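Grants > Equipment > Mustero > Progress notes

Tagged: laundry automation, budgets, second instalment

5 min read

Hi all at the Protdale fund,

Long one from me, sorry, but you did ask for the money side in plain words and I've got plenty of it. This covers everything since the October note, when I told you I'd hold off ordering the second gripper until we knew what the first one was costing us to run. Well, now we know (mostly), and I'd like to change the shopping list a bit before you release the second instalment.

The first thing is the running. We planned 200 loading and unloading runs on the washer and dryer pair for this period and we finished 187. The missing ones are down to one rotten week where we were waiting on a cable from Itix and had no spare in the drawer. It's a cheap part! I'd priced spares for the big stuff and skipped the small stuff, and I won't be doing that again. There's a line for cables in the new list and I'd be grateful if you didn't trim it.

The Mok gripper has earned its place. It's two fingers and not much else, and I was worried it would be too simple for cloth, but bundled shirts and trousers come up fine as long as the arm gets a decent reach into the drum. Where it struggles is anything that lies flat against the back, and dark clothes in a dark drum are still a pain for the camera side of things. I'd been leaning towards a fancier hand for the second unit. I've gone off that idea. A second Mok costs less, the fingertips swap between the two, and we already know how to fix it when it goes wrong.

We've stuck with one washer and one dryer side by side, both front loaders, and I want to keep it that way for the whole next period. A few of you asked about adding a second pair. My worry is that the arm then has to travel, the floor markings have to be redone, and half of the budget goes into moving things about instead of picking up socks.
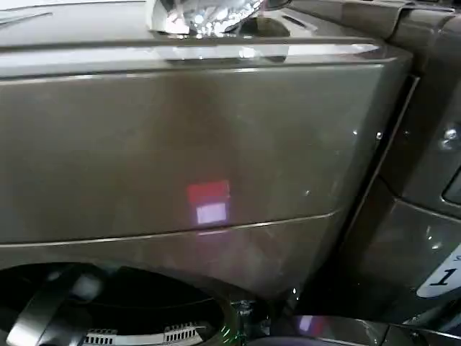
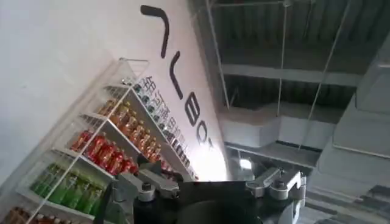
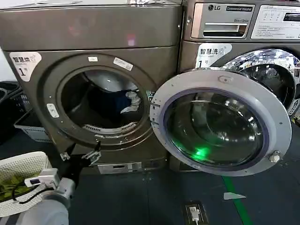
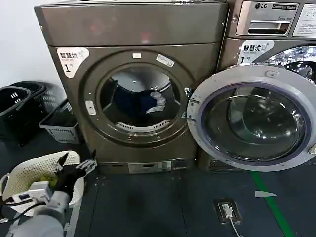 Mustero laundry runs, washer and dryer number one.

Now for the list. I've put it in the order I'd buy things, so if the instalment comes in smaller than we hoped you can just draw a line across it wherever the money stops.

1. Spare cables and connectors for the arm and the module on it. I want a full set on the shelf before anything else gets ordered.

2. Replacement fingertips for the Mok. I've put $200 against these. They do wear, faster than I'd guessed, and a worn tip drops thin fabric.

3. The second Mok gripper. The quote from Itix is good until the end of the financial year and includes the mounting plate, which I'd budgeted separately last time, so that's a small win.

4. Lighting for the inside of the drums. I don't have a proper quote for this one yet and I'd rather leave it blank than make up a number. It might be a clip-on lamp from the hardware shop, or it might need a proper fitting on the arm. I'll try the lamp first, obviously.

5. Baskets. Yes, really. We've been using whatever was handy and they're all different heights and different plastics, and every change of basket means somebody fiddling with the drop-off position. One matching set would save us a silly amount of time.

What's come off the list is the second washer and dryer pair, the fancier hand, and the rolling bench I was so keen on in October (I measured up, it'd block the walkway, end of story).

Power is the one thing I haven't sorted. The outlets in the floor are handy, but a cord across the spot where people walk is asking for trouble and I don't want to plan the second gripper around it. I've asked for a price on cord covers, and another on moving the supply to the wall. Covers are cheaper by a mile. The wall is what I'd pick if it were my own house. I'll send both prices through when I've got them and you can tell me which pot it comes from, as I'm not sure it counts as equipment under your rules.

A word about people's time as well, because it isn't in the equipment budget and probably should be somewhere. Resetting between runs takes longer than the runs do. You have to empty the drum, jumble the clothes, put them back, check the door's where it should be and get the arm home again. I've been doing a good chunk of it myself and I don't mind, but if we go up to two grippers then that work doubles and I can't be in two spots. I'd like to shift a bit of what we saved on the washer and dryer pair over to paid reset hours. I know that's a change of category and there's a form for it. Send me the form!

For next period I'm proposing another 200 runs on the same two machines, with the new fingertips from day one and the second Mok coming in once the cables are on the shelf. I'd like to spend more of those runs on mixed loads, big items with little ones, as that's where the drops happen and where I can least tell you what the gear will cost to keep going.

The receipts are in the shared folder, including the freight one that went missing last time. If you could get back to me on the reset hours first, I can hold the Itix quote while you think over the rest.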